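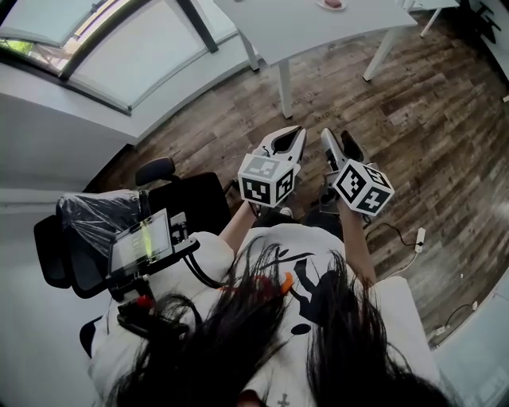 Home Products Hand-held grippers Guides Support Basket

Alau hand-held gripper pair with marker cubes
Supplied by Lurnine. Page revised 1 Apr 2024.

A pair of grippers for recording handling tasks by hand, left and right, each carrying a cube of printed square markers so its position can be tracked. We stock them and we like them. We are less keen on some of what gets said about them, so please read this before ordering.

The maker's sheet calls the pair "compliant". Compliant with what? We asked twice and were sent a brochure. A general machinery standard tells you very little about a tool a person holds up for hours, and a sticker in the box won't settle how you lay out your room. Until we see a test report with a clause number in it, we list the pair as untested.

What we ask of buyers is duller:

Keep cables off the floor between operator and table, or cover them.
Check all marker faces before each session. Hair and sleeves get in front of them more often than people think.
Change operator or stop for 5 minutes when arms tire. The sheet says 1000 cycles without a break – we would like to meet whoever did that.
Write down who recorded what, and on which pair. 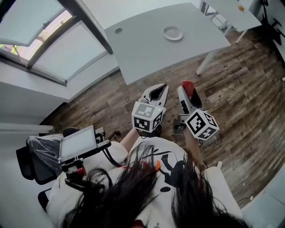
Both grippers held out ahead of the operator, marker cubes towards the wrists.

Usman Virk, who handles our returns, adds that a cracked or scuffed cube should be replaced whole. Sticking a fresh print over the old one is allowed by the Jukenus guide. We think the guide is wrong there, as a raised corner shifts the pattern.

The Fankhauser carry case fits the pair but not the spare cubes.

In the box: 2 grippers, 2 marker cubes, printed sheet. Cables sold separately. Ask for the blank session log when you order; there is no charge for it.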